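Clisow Fold: bedroom laundry data card

Version notes: second release, January. Replaces the first upload, in which the gripper width channel was offset against the video.

Summary

Clisow Fold is a set of 397 hand-collected episodes of clothes being picked up, spread, folded and stacked on a bed. It was put together for the Pitero project, which asks a narrow question: how much of the laundry can a two-finger gripper do today, given good demonstrations and no fixed table? The short answer for this release is that grasping is close to usable and folding is still poor. Figures are under Baseline.

All episodes were performed by a person holding the gripper. No arm was used in collection. Policies trained on the set were later run on an arm in a separate test room.

Contents

Each episode is one folder with the following:
- wrist video, wide-angle lens, color
- gripper opening, one value per video frame
- estimated tool pose, relative to the first frame
- a text file with the task label and garment class
- a pass or fail flag set by a reviewer

Garment classes are shirt, undershirt, trousers, towel and other. Where the reviewer could not tell the class from the video, the label is "other" and the garment is left out of per-class scores.

Task labels

pick: close on fabric and lift it clear of the bed
spread: pull a garment flat by an edge or corner
fold: bring one edge over another and release
stack: place a folded garment on a pile

Lifts are labeled from the moment the fingers close. Fabric that rises above the jaws often hides part of the view behind it, and the label does not change when this happens.

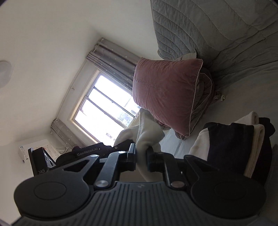

Figure 1. White fabric held between the finger tips, with bedding and a pink pillow behind.

Setting

Episodes were collected in furnished bedrooms with daylight from a window and no added lamps. Beds were chosen over tables on purpose. A mattress gives under the fingers, the sheet can be caught along with the garment, and the head of the bed is usually taken up with pillows and covers that limit the approach angle. Most published folding results come from a firm, flat, single-color surface, and scores from that setup should not be compared with ours directly.

Exposure was left on automatic. Windows are often blown out, and white fabric near a window can lose its edge against a pale sheet. Users who train on edge or corner detection should check these cases first. Thin knits are the hardest class for the same reason, and they also wrinkle as soon as one end is pulled. 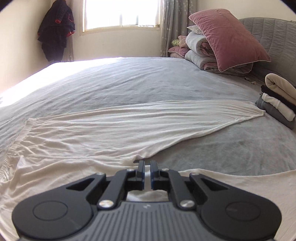 Spreading accounts for the largest share of failed episodes. The usual fault is a pinch that takes in too much or too little cloth: too much and the hem doubles over, too little and it slips out when the tool moves back. A person corrects this without stopping. The trained policies mostly do not, and will carry on with the fold after the garment has been lost.

Baseline

The Kanik baseline is a small image-to-action policy trained on all passing episodes. It was tested on garments not in the set.

Pick: 80 percent success.
Spread: 5 percent success.
Fold, from an already flat garment: 2 percent success.
Stack: not scored.

A pick was counted if the garment left the surface and stayed in the fingers until the arm stopped. A spread was counted only if all edges were visible. On these numbers the system cannot replace any part of the chore except moving clothes from one spot to another.

Stacking

Finished piles stay on the bed while later garments are handled, so folded and unfolded clothing regularly appear together. Piles are mixed in color and thickness, and the layers do not line up exactly. We kept this. A model that treats all fabric in view as the target will go for the pile, and this happened in early Kanik runs.

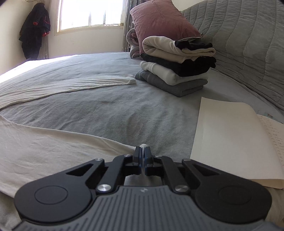 Figure 2. Fingers closed on a fabric tip, folded clothing stacked near the pillow.

Known problems

Pose drifts in long episodes, mostly where the view is filled with plain sheet.
Gripper opening reads slightly above zero when closed on thick cloth.
Other household items may be in view. They are not annotated.
Two-handed folds are under-represented, and the second tool has no pose track in this release.

Splits

Use the split file in the root folder. It separates by garment, so the same shirt never appears in both train and test. The Hennessy loader reads it by default. A random split by episode gives inflated pick scores and should not be reported.

Planned

The next release adds a pose track for the second tool and a label for regrasp. Trousers will be re-reviewed, as the pass flag was applied unevenly in that class.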